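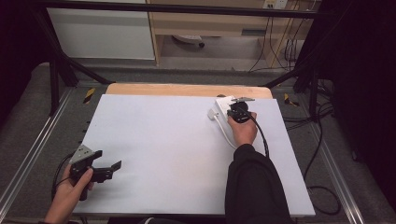 About Stordale Cottages

3 min read

Stordale Cottages is a group of 18 self-catering holiday cottages on the east shore of Pritau Lake. The cottages are rented by the night from spring through fall and by the week in winter. We own and run all of them ourselves. Bookings, cleaning and repairs are handled from the office at the top of the main drive, and the person who answers the phone is usually the same person who hands you the key.

The property began as a fishing camp with two cabins and a boat landing. Those cabins are still here. They are now called Bergeron and Plurnham, after the two families who built them, and both have been rebuilt from the floor up while keeping the original stone chimneys. The other cottages were added in stages, mostly on the slope behind the landing, so that each has a view of the water from the front porch. Bergeron is the closest to the lake. Plurnham is the most private and sits at the end of its own short path through the pines.

The cottages

There are one-, two- and three-bedroom cottages. Every one has a full kitchen, a bathroom with a shower, heat in all rooms and a covered porch with seating. Bed linens and bath towels are included. Please bring your own beach towels. The two- and three-bedroom cottages have a washer and dryer; guests in the one-bedroom cottages can use the laundry room beside the office, open from early morning until 9 p.m.

Kitchens are stocked with pots, dishes, a coffee maker and a toaster. We leave a small supply of coffee, dish soap and paper goods to get you started. The nearest full grocery store is in Pritau village, on the left as you come in from the highway. The general store by the marina has milk, bread, ice and bait, but it keeps short hours after Labor Day.

Wireless internet reaches all of the cottages. It is good enough for e-mail and most video calls — the signal is weakest in the four cottages farthest up the slope, and we mention this when you book one of them.

The grounds

The property covers a little over 3000 feet of shoreline, including the cove. There is a sandy beach with a roped swimming area, a dock, a fire ring and a lawn with picnic tables. There is no lifeguard. Canoes and kayaks are free for guests and are first come, first served. Life jackets hang in the shed next to the dock and must be worn on the water. Guests with their own boats can tie up overnight if they let us know in advance, as the dock has a limited number of slips.

A walking trail starts behind the office and follows the shore to the public forest. It is marked with blue paint and is mostly flat as far as the footbridge. Past that it climbs and can be muddy well into May.

Staying here

Check-in is from 3 p.m. and check-out is by 10 a.m. Late arrivals are fine. We put the key in the lockbox at the office door and send the code by text. Quiet hours start at 10 p.m.

Dogs are welcome in nine of the cottages, with a limit of 2 per cottage. There is a cleaning fee for each dog. All cottages are non-smoking inside. Charcoal grills are provided at each porch, and firewood is sold by the bundle at the office.

Rates for the one-bedroom cottages start at $198 per night in the summer season, plus tax. Larger cottages and holiday weekends are higher. A deposit of one night's rent holds the reservation, and the balance is due on arrival. If you cancel at least 30 days ahead we return the deposit in full.

Winter

Seven of the cottages stay open through the winter, including Bergeron. The main drive is plowed, but the upper lane is not, and guests should have snow tires. The lake is normally used for skating and ice fishing in February. Conditions change, and we post what we know about the ice on the office door each morning. Going out on it is at your own risk.

Many of our guests come back for the same week each year, and they get first choice of that week until the end of January. After that, open dates are offered to everyone. To ask about a cottage or a date, call the office or stop in. The office is open daily from 9 to 5, and until 7 in July and August.

Page last updated December 26, 2025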